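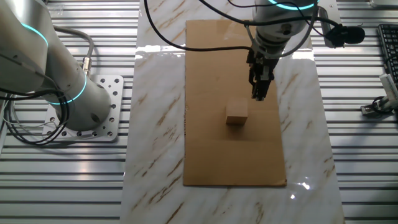
4.2 Loan periods and late returns

The reserve desk at Handulmont College lends required textbooks for two hours, four hours, or overnight. Before the study began, the period was set by the instructor and printed on a sticker inside the front cover. Most instructors left the box on the request form blank, and blank was treated as two hours. As a result, the shortest period had become the default for almost every course, including courses where the assigned reading could not be finished in that time.

For the fall term we changed the default to four hours on half of the titles. Titles were paired by department and by the number of students enrolled, and one title in each pair was picked at random to get the longer period. Instructors could still ask for a different period, and a few did. Those titles were left in the group they were first assigned to. Overnight loans were offered on both groups after 8 p.m., as before.

The circulation system recorded 3259 reserve loans over the term. We dropped loans made to staff accounts and loans that were opened and closed within one minute, which are nearly always scanning errors. A loan was counted as late if it was checked in more than ten minutes after it was due. The ten-minute margin matches the grace period already used at the desk for fines.

Of the loans in the four-hour group, 92 percent came back on time. The two-hour group did worse, and the gap was widest in the afternoon, when students had class between picking up a book and returning it. In the evening the two groups looked much the same. Late returns in the two-hour group were usually short, often less than half an hour, and they clustered in the weeks before midterms in November.

We had expected the longer period to make books harder to get. A book that is out for four hours cannot be lent to anyone else during that time, and a busy title might build up a line. To check this we looked at requests that were placed while every copy was out. These did rise in the four-hour group, but only for titles with a single copy. Where the desk held two or more copies there was no clear difference. Students with a four-hour loan also tended to bring the book back early, so the copy was rarely gone for the full time.

The two departments with the largest classes, economics and biology, are worth treating separately. Both use a thick main text that goes through a new edition every few years, and both keep older editions on the shelf. The loan records do not tell us whether a student who borrowed an older edition wanted that one or took it when the current edition was out. We have kept the editions together in the totals. Splitting them would leave several titles with too few loans to compare.

A short survey was sent to 1000 students who had used reserves at least once. Response was low and leaned toward students in their first two years. Among those who answered, the most common complaint was the opening hours of the desk. Loan length came second. Several students wrote that they photographed the pages they needed and returned the book right away, and for them the loan period made no difference.

Some limits apply to all of these results. Handulmont is a small residential campus, and most students live within a ten-minute walk of the library. The Brelley campus, where most students commute, uses the same circulation system but was not part of the study. Fines were also lowered in the year before the study, and we have no way to separate any lasting effect of that change from the effect of the loan period. Section 4.3 takes up the cost of adding second copies.

Figure 3. Robot arm on a square mounting plate with rows of round holes.

Comments (3)

We went to three hours at our library and it made the desk a lot calmer. Did you look at weekends separately? Ours are completely different from weekdays.

The single-copy result is the useful part for me. We can't afford second copies of most of the science texts.

Is the request form available anywhere? Ours has the same blank box problem.

Related items

Buying second copies for course reserves: costs at Handulmont
Older editions on the reserve shelf
Dranero Library Report: fines and return rates
Textbook lending for commuter students at Brelley
Adams Hall reading room, fall hours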